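Robots sent to tidy the bedroom, one hanger at a time

23 May 2026

A terraced house in Dralton has spent the spring having its bed made, stripped and made again by people who do not live there, for the benefit of a machine that does not sleep.

The house belongs to Kovley, a small robotics firm which wants its two-armed robot to cope with ordinary housework. To get there it needs examples, and plenty of them. Operators wearing tracked gloves and a headset steer the arms through a chore from start to finish while the robot records what its cameras see and what its joints do. The recordings are then fed to a learning system called Raju, which is supposed to work out how the thing is done.

Kovley says it now has roughly 2,000 usable recordings of bedroom jobs, and would like another 1,000 before the end of July. Clothes on hangers have taken up more of that time than anyone at the firm budgeted for. A shirt is a poor colleague. It swings, it folds over on itself, and it slides off one shoulder of the hanger just as the operator reaches the rail.

Each operator works in spells of 15 minutes, then swaps. The job advert asked for patience and steady hands, and drew more than 100 replies, several from people who wanted to know whether they could do it in their own bedrooms. They could not.

Every recording carries a short written label, such as "pick up shirt by collar" or "lay blanket flat". Labels are checked by a second person, who also decides whether the attempt was good enough to keep. Clumsy ones are not always thrown out. If a hand misses, backs off and tries again, the firm keeps the whole business, on the grounds that Raju will do a fair amount of missing of its own.

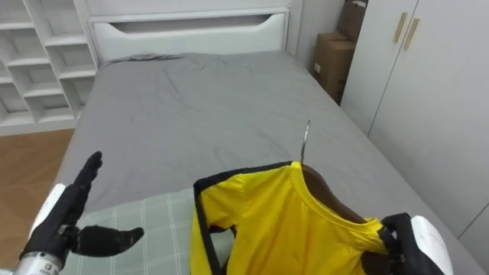 Why not just let the robot practise by itself until it gets the hang of it?

Left alone, it would spend most of its day doing nothing useful, and someone would still have to pick the washing up off the floor. Starting from human-led examples gives the system a rough idea of what a good attempt looks like. Practice on its own comes later, once it is less likely to pull the rail down.

Kovley also plans to vary the rooms. A system that has only met one bed tends to be baffled by the next, so furniture is shifted between sessions and the bedding is changed far more often than in most homes in the street. A second house, on the other side of Dralton, is being fitted out now.

Neighbours were sent a leaflet about the work in the spring. The firm reports one complaint so far, about parking.

The first trials of Raju without an operator will be limited to hanging up shirts. Fitted sheets have been put off until next year, a decision that will be understood by anyone who has tried to fold one.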